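러닝 모임 게드우드 소식지 | 2019년 5월 16일

트랙 훈련, 드디어 시작합니다!

겨우내 강변길만 달리던 우리 모임이 올봄부터 트랙으로 갑니다. 아스팔트에 익숙해진 다리로 붉은 우레탄을 처음 밟던 느낌이 아직도 생생해요. 발이 톡톡 튀어 오르는 것 같고, 괜히 속도를 내고 싶어지고(그러다 두 바퀴 만에 숨이 턱까지 찼습니다), 앞으로 쭉 뻗은 흰 선만 보고 있어도 마음이 설렙니다.
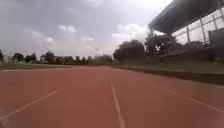

흰 레인 선이 곧게 뻗은 트랙. 오른쪽은 지붕 있는 관람석입니다.

훈련은 단순합니다. 잔디 옆길에서 몸을 충분히 풀고 200m를 가볍게 몇 번 달린 다음, 본 훈련으로 800m 반복주에 들어갑니다. 처음 오시는 분은 2회만 하셔도 충분해요. 빠른 분들이 안쪽 레인을 쓰고, 천천히 달리거나 걷는 분들은 바깥쪽으로 나와 주세요. 추월할 때는 "지나갑니다!" 하고 한마디만 해 주시면 됩니다.
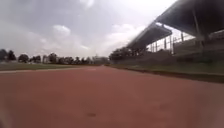
관람석 옆 직선 구간. 왼쪽 잔디 너머로 나무들이 줄지어 있습니다.

저는 이 직선 구간이 제일 좋습니다. 곡선을 돌아 나와 관람석 지붕이 눈에 들어오면 다리가 무거워도 팔을 한 번 더 흔들게 되거든요. 관중은 없어도 기분만은 결승전이에요! 기록이 궁금한 분은 누카 기록표에 구간별 시간을 적어 두세요. 지난번 것과 나란히 놓고 보면 꽤 재미있습니다. 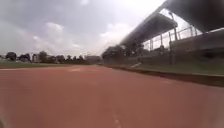
신발은 평소 신던 러닝화면 됩니다. 스파이크는 없어도 되고, 물과 갈아입을 티셔츠만 꼭 챙겨 오세요. 이번 호를 받아 보시는 회원이 벌써 183명인데, 아직 트랙에서 못 뵌 분들이 많아 아쉽습니다. 8월에는 고이코에체아 팀과 이어달리기도 한 판 하기로 했어요. 바통 연습은 다음 달부터 본 훈련 뒤에 조금씩 넣을 생각이니, 이어달리기가 궁금한 분은 끝까지 남아 주세요. 참가 신청은 모임 게시판에 댓글로 받습니다.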